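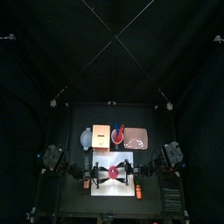

How do I get old sticky label marks off a plastic tray?

Rub in a little cooking oil, leave it for 30 minutes, then wash it off with warm water and washing-up liquid. Repeat if it still feels tacky.

Asked by Ailbhe Ó Gríofa

Hello all, a bit more detail in case it helps. I've been having a grand sort-out of my craft table and I bought a few secondhand trays to keep the bits and bobs in (four of them, far too many really, but they were going cheap!). They all had price labels on the bottom and the paper came away fine, but the glue has stayed put and now picks up every bit of fluff in the house. I don't want to scratch them or turn them cloudy. Any ideas?

3 answers

Gistport
I'd second the oil, any sort will do, I use whatever is nearest the cooker. Put it on with a bit of kitchen roll and lay the roll over the patch so it stays wet. If there's a stubborn corner left, make a paste of bicarb and oil and go round gently with your fingertip. Please don't go at it with a scourer, I ruined a lovely lid that way and was cross for days. And keep nail varnish remover well away, some plastics go horribly dull or even soft with it.

plustix_fan
hairdryer

Ní Bhriain
A hairdryer is good while the paper is still on, less so once it's only glue, and keep it on low as thin trays can warp. I'd do the oil first and then a wipe with surgical spirit, but try a tiny spot underneath before you do the lot. Mine took 90 minutes all told, and most of that was me having tea.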